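Teleoperation Tips for the Kitchen Bench: Sorting Food Onto Plates

These notes cover recording a sorting task on a two-arm bench with remote control. They assume the arms are calibrated and both grippers close fully. Katsuhiko Ebihara wrote the first version at Jorkuvthorpe; the settings below are from the Nivero bench.

1. Approach from above, with the fingers open

Set the opening before descending. An apple leaves very little clearance on either side, and correcting the width at table height usually pushes the fruit. Come straight down, stop, then close. Use the wrist view for the last part of the descent and ignore the head view.

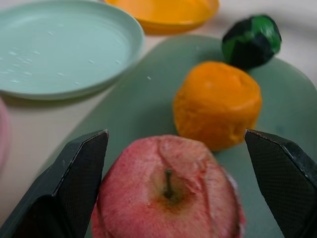 Close at a constant rate. Operators tend to pulse the trigger when they are unsure of contact, and the policy learns the pulsing. If the grasp is bad, open fully, back off and start again. Keep the retry in the recording if it is clean – a few of those are useful.

2. Fix the start layout

Plates go in a row across the table, board in front, objects on the upper half of the board. Vary the object positions between episodes but leave the plates alone until the first 229 episodes are done. Both arms start open and clear of the board.

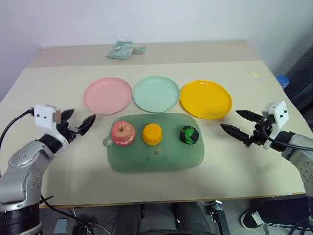
Start layout: three empty plates, three objects on the board, both grippers open.

3. Assign arms by side

The arm nearer the object takes it. Park the other arm low and keep it still. Small idle movements in the parked arm get copied, and Estíbaliz Cuesta had to drop 164 episodes in October for that alone.

Move at one speed. If the fingers blur in the head view near a grasp, slow down.

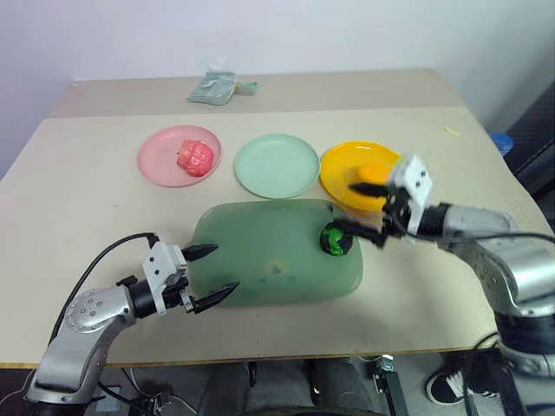

4. Finish and save

Release with the fingers low over the plate, retract upward, and hold for two seconds before stopping the recording. Label failed episodes at once. The Odia set has 1463 usable episodes out of 2266, and much of the loss was missing labels.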